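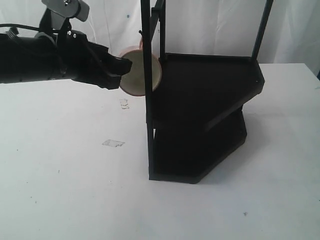

A Shopping Trip to Brononby, With Spreadsheet

By Oranuch Rungrueang
March

I went to the Brononby automation open day with a budget line, a tape measure and a promise to my boss that I would not sign anything. Two out of three survived. The tape measure is somewhere in the Fimirari booth, and if they are reading this, it has my name on it in nail polish.

Some background for people who don't work with me. We run the dish return and kitchen stores for a group of staff cafeterias, and next year's plan has a line in it that says "arm, table top, handling of cups and small ware." I wrote that line in ten seconds one afternoon. It has since been discussed in more meetings than our roof.

Doors opened at 9 a.m. and the coffee opened at 10, a piece of scheduling I would like explained. I used the hour to talk to Fimirari, who had the best brochures and the slowest answers. Their salesman was charming about payload, reach and the color of the safety light. When I asked what the yearly service contract cost, he told me it depended. I asked what on. He said on the conversation. We were having the conversation, I pointed out, and he gave me a pen.

Woo, two aisles over, had a price list. Printed, on paper, with numbers. I nearly hugged the woman. Replacement gripper pads are $300 a set and they would rather you kept two sets on the shelf, so that's $600 before anybody has moved a cup. Installation training is another $600 per person, and she was blunt that one person is not enough, as that person will go on vacation the week it stops working. I wrote that down with a star next to it.

The thing I hadn't budgeted for at all was the furniture. Everyone prices the arm. Then you need a table that doesn't wobble, a rack it can reach into without knocking its elbow on something, a spot for the controller, and a way to keep the cables off the floor. Woo's racks have uprights, and uprights are what an arm has to get around every time it wants to put a mug away. Ours at work have even more of them, plus a shelf that has leaned to the left since before I was hired. I asked whether we could keep our racks. She asked if I had a picture. I showed her one on my phone and she was quiet for a bit, and then asked whether we'd considered new racks.

Lunch was a sandwich in a bag. The bag was excellent.

In the afternoon there was a talk on leasing by a man from Londus, who lease anything with a plug. Four-year terms, service folded in, and an option to swap the gripper at the halfway mark. I went in planning to be bored and came out with three pages of notes. The monthly figure looks friendly until you multiply it out, at which point it looks like a purchase with a hat on. Still, it moves the cost into a part of the budget where my boss doesn't look so often, and I'm not too proud to mention that.

So the line in the plan is now 4 lines: arm, furniture, spares, training. The total is bigger and I trust it more. I did sign one thing, a request for a trial at our site, which the woman at Woo swears is not a commitment. It had a carbon copy, though.

The parking lot took forty minutes to get out of - bring a snack.

Comments

dishpit_dan: We bought first and measured second. The table was too low. Put it on blocks, the blocks slid. Get the furniture line approved before anything else.

Marge T.: Did Londus say who pays shipping if you send it back early? We got caught on that with a floor scrubber.

Oranuch Rungrueang: Marge, he said "typically the customer," very fast. It's in my notes, underlined.

kettleblack: Fimirari sent me the same pen. It leaks.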